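Plernside kitchen set: equipment planning card

README for the planning folder

This folder goes together with the Plernside recordings. It does not hold the recordings themselves. It holds what we learned about buying the equipment for a two-arm kitchen robot, what we would order again, and which things we forgot to put in the budget the first time. Please read it before you fill in the request form for a second kitchen. The form closes at the end of September.

The tasks in the set are the ordinary ones after a meal: take a cup, a lid or a plate, bring it to the drying rack or to the dishwasher, and let it go.

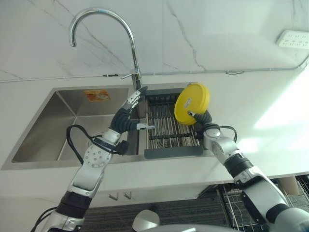 Amber De Graaf
Equipment planning, Plernside kitchen project

What is in the folder

budget_first_round - the sheet as it was approved, not corrected
budget_second_round - the sheet I propose now
quotes - letters from Skanisska and Lollero, with delivery terms
spares - parts list with order codes and the shelf where each one is kept
room_notes - sockets, bench height, floor covering, door widths

All prices are before tax. The freight is on its own line, as the two suppliers calculate it differently and I got confused when it was mixed into the unit price.

How to read the sheets

Each line has a status: ordered, waiting, borrowed or dropped. "Borrowed" means that another group can ask for the item back, so please do not plan a long recording on it. "Dropped" lines are kept on purpose. Twice somebody asked me why we have no force sensor for the wrist, and the answer is in the comment on that line.

The column "life" is our own guess in hours of operation. It does not come from the supplier. If you have a better number, write it in and put your initials.

Grippers and fingers

We have two kinds of fingers in the parts list. The slim ones are good for thin edges and the ribbed ones hold better on a smooth surface. In the first round I ordered only one spare pair of each kind, and this was too little. A worn finger does not stop the robot, it only makes the grasp worse, so people continue to record with it and the episodes have to be checked again later. In the second sheet there are 3 spare pairs of each kind. The freight from Skanisska for the small parcel was 665 dollars, almost the price of the parts inside, and for this reason I recommend to put the fingers, the joint covers and the cable sets in a single order.

Cables are the line which I estimated worst. I counted the power and data cables between the robot and the wall, and I did not count what the arms themselves need when they turn. An arm that works over a sink and then bends down to a low rack wants more slack than an arm that works at a table.

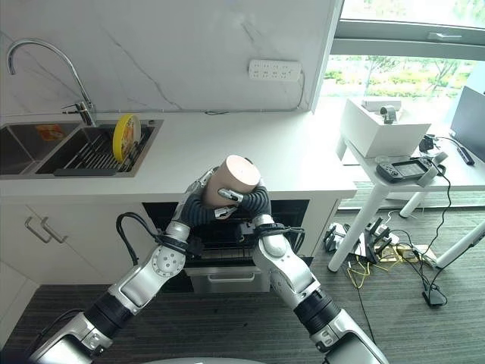 The budget for the room should be made before the budget for the robot, and I did it in the opposite order. Lollero gives a price for the machine and for the training of the operators, and everything else is for the customer to think about. You need a place for the controller and the small electronics close to the robot, and the white side table to the right of the counter does this job; it was not in the first sheet at all. The power strip is on the backsplash, so anything that takes power from it shares the wall with the work area. For the next kitchen I have put a line for an electrician and a separate line for floor cable covers. Carpet is kind to a plate that falls but it is not so kind to a cart with small wheels, so ask for the larger wheels when you order.

Please also measure the doors. Our delivery waited in the corridor from the morning until the middle of the afternoon because the crate was wider than the opening, and the driver charged for the waiting time.

Household items

These are cheap and easy to forget. Buy the cups, plates and lids in doubles and write the shop and the colour in the spares sheet. When one item breaks and the shop has changed the model, the new recordings do not match with the old ones. Labels on the items should be noted too, so that the replacement gets the same label in the same position. 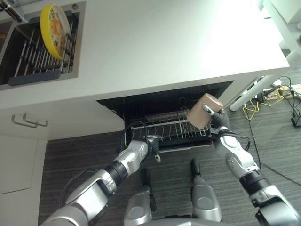 Cup in the right gripper, over the lower dishwasher rack.

The dishwasher is the reason why the second sheet asks for a longer reach. The door needs a lot of floor when it is down, and the robot has to stand behind it. Hutapea has offered to lend us a longer forearm for one month. I have put it as "borrowed", with return freight included.

Still open

- service contract: yearly, or pay per visit
- who signs for the electrician
- second set of batteries for the handheld controllers
- whether the old joint covers fit the new forearm

Changes to the sheets: please add a line at the bottom with your name, do not overwrite mine. Questions about the quotes come to me, questions about the recordings go to the recording group.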